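Chantelle Coetzee keeps her equipment budget in a school exercise book, the kind with the red margin, and she had it open on her knee before I'd properly got my coat off. She plans the spending for Bindier, a small outfit that wants robot arms doing ordinary jobs in ordinary homes, and she'd promised me an hour on what it takes to buy one sensibly. We were at it for nearly three, with tea, and I don't think either of us minded.

"Everyone starts with the arm," she told me. "They look at the price of the arm, they have a little faint, then they find the money somehow and think that's the hard part over. The arm is the one thing on the list that comes with a proper quote! It's everything hanging off it that gets you."

She should know. Her first go at a budget, back when Bindier was two people and a borrowed desk, had one line for the arm and another that said "bits". The bits line was $199. She showed me the page, and she has kept it, she says, to stay humble. By the end of that July it had been crossed out and rewritten so many times the paper had gone fuzzy.

So what belongs under bits? Quite a lot, as she tells it. There's the gripper, which people assume comes with the arm and very often doesn't. There's the mounting plate between the two, and the cables, and the spare cables (she was firm about the spare cables). A camera for the wrist, if you want the machine to see what its fingers are up to. A stand that won't wobble. Then freight, and whatever the freight company charges on top for the privilege of a tail-lift, and a day or two of somebody's wages to put it all together.

And then there's the question of where the thing is going to work, which Chantelle believes should be settled before anyone rings a supplier. Bindier does its trials in lived-in rooms, among furniture that was chosen by somebody's grandmother, with a plastic bottle on a polished table and the daylight coming straight in behind it.

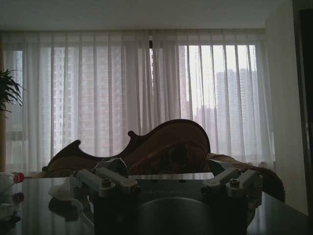 Petronella Mokgethi thinks that is the wrong way around, and told me so by phone a few days later: buy a modest, well-supported arm first, she said, get your hands on it, and let it teach you which rooms it can manage, or you'll spend a year measuring doorways and never own a robot at all.

I put this to Chantelle, who laughed for quite a while. "Petronella and I have been having that argument since we met. She's right that you can plan yourself into a corner. But she's always had a workshop to put things in. If you've got a bench and a concrete floor, by all means, buy the arm and have a play. If it has to go in a front room, you want to know how big the front room is."

What she does now is visit first, with a tape measure and the exercise book. She writes down the width of the narrowest door, the height of the tables, where the power points are, what the floor is like. Carpet goes in the book, as do stairs. So does the light, because a camera that's perfectly happy in an office can have a miserable time facing a big window, and a better camera or a couple of lamps will need to come out of somebody's budget.

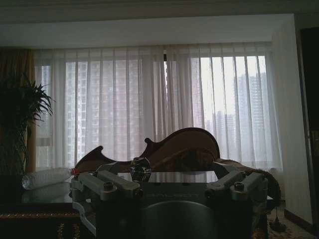
Shiny surfaces get a note of their own. A glossy tabletop throws reflections back, clear plastic and glass are awkward for plenty of cameras, and Chantelle would like to know all that before she chooses a sensor and not after. She once had her heart set on a depth camera from Storlow and was halfway through the order form when she went back to her notes, saw how many of the things on her list were see-through, and asked for a loan unit in its place. She had it for two weeks and sent it back with a thank-you card.

Loan units are her great enthusiasm, I should say. She'll ask anybody for one. Sodoron, who supplied the current gripper, let her try two sets of fingertips before she paid for either, and all it took was a polite email. "People are shy about it," she said. "They think they'll look as if they can't afford the thing. Well, maybe you can't! All the more reason to ask."

When it comes to the sums themselves, her method is plain enough. She gets the written quotes in, adds them up, and then sets aside $3,000 that isn't for anything. It sits at the bottom of the page under the heading Mnguni, after the old accounts package she used to keep it in, and no one is allowed to touch it without coming to talk to her. It has paid for a replacement cable, a second stand and a courier on a public holiday. She also writes in the second year, which a good many first-time buyers leave off: fingertip pads wear, software licences come up for renewal, and support that was free for twelve months stops being free.

I asked whether she'd ever lease. She would, and has, for a short job where the arm was going back at the end of it anyway. For anything longer she prefers to own, mostly so she can drill a hole in something without ringing up for permission.

Before I left she turned to a clean page and wrote the date at the top, 13 May 2022, and under it "second arm?" with the question mark gone over twice. There were no figures yet. She wanted to go and measure a kitchen first.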